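Week 4: Why We Believe We Need the Upgrade
Consumer Behavior, Section 2. Notes by Notburga Oberholzer

Read the Vetthorpe chapter before class. Read it with a pencil, and argue with it.

The usual story of replacement buying goes like this. A product wears out, the owner notices, the owner shops for a new one. Textbooks draw it as a chain of boxes with arrows. I have never met a shopper who moves through boxes, and the evidence for the arrows is thinner than the diagrams suggest.

Plattner's survey is the one everybody cites. He asked 1000 buyers why they replaced a small personal item, and 80 percent said the old one "no longer worked well." Fine. But he asked them after they had paid for the new one. What else were they going to say? People defend money they have already spent. Plattner gives this problem one footnote.

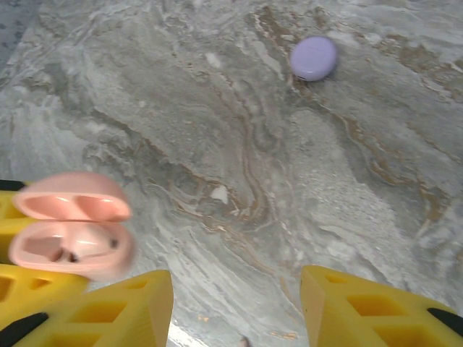
Fig. 1. Earbud cases in pink and lavender. Color as a reason to buy.

Reisinger's reply is better, though I would not lean on it too hard. He argues that color, size and finish give us permission to want a second version of something we own. His sample was larger (1321 people), but all of them came from the mailing list of Clerkico, a store that sells exactly these goods. Ask yourself who signs up for a store's mailing list.

Pietrzak takes a different road and had households keep diaries. Diaries are slow and messy, and people forget to fill them in. Even so, hers caught things the surveys missed: items put away in a drawer while still in use, gifts nobody asked for, old models handed down to a child.

Terms to know: replacement purchase, planned obsolescence (be careful, it gets used for everything), recall bias, self-selection.

For discussion:
Would Plattner's result hold if he had asked before the sale?
What would a diary study fail to catch?
Find one claim in the chapter that has no source behind it. There are several.

Pongsak Wongsuwan has the sign-up sheet for the August presentations.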